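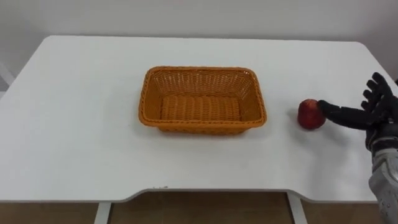 Chapter 2

Who decides what counts as a medicine?

Learning aims

By the end of this chapter you should be able to:
explain the difference between a controlled substance and a prescription medicine
describe the steps by which a substance is moved from one legal schedule to another
compare two models of supply and say who carries the risk in each
read a short case file and pick out the legal, medical and political questions in it

Key terms: schedule, licence, prescriber, diversion, unlicensed use, compassionate access

2.1 The Brernbridge case

Dilani Cassim had taken the same painkiller for six years when her clinic in Brernbridge stopped supplying it. The substance had been moved to a stricter schedule in September, and the clinic's licence did not cover the new category. Her doctor could still write the prescription. The pharmacy could not fill it.

Cassim was told she had three options. She could travel to a licensed pharmacy in Warora, switch to a different drug, or apply for compassionate access. She applied. The form asked her to list every treatment she had tried before, with dates, and to have each one confirmed by the prescriber who had ordered it. One of those prescribers had retired and another had moved abroad.

Her case was one of 3089 applications received in the first year of the new rules. The office handling them had been set up to deal with about 100 a month.

We will come back to Cassim's file in section 2.5. For now, note that no one in the story broke the law, and that no one had decided her treatment was wrong. The difficulty came from the gap between two sets of rules, one written for medicines and the other for controlled drugs.

2.2 Two systems, one substance

Most countries regulate medicines through one body and controlled drugs through another. The first asks whether a product is safe, whether it works, and whether it is made to a steady standard. The second asks how likely it is to be misused and what harm would follow. A substance can do well on the first set of questions and badly on the second. Morphine is the usual textbook case.

Trouble starts when the two bodies work at different speeds. A change of schedule can take effect within weeks. Changing the licences of every clinic and pharmacy that handles the substance takes much longer, and patients are left waiting in between.

Farzana Patwary studied this delay in her report on the Aubert reforms. She found that the median wait for a revised pharmacy licence was 159 days. Small pharmacies waited longest, and several gave up stocking the affected drugs altogether. Her report is used again in Chapter 5, where we look at rural supply.

Before reading on

Write down what you think a schedule is for. Is it meant to guide doctors, to guide the police, or both? Keep your answer and compare it with the definition given in section 2.3.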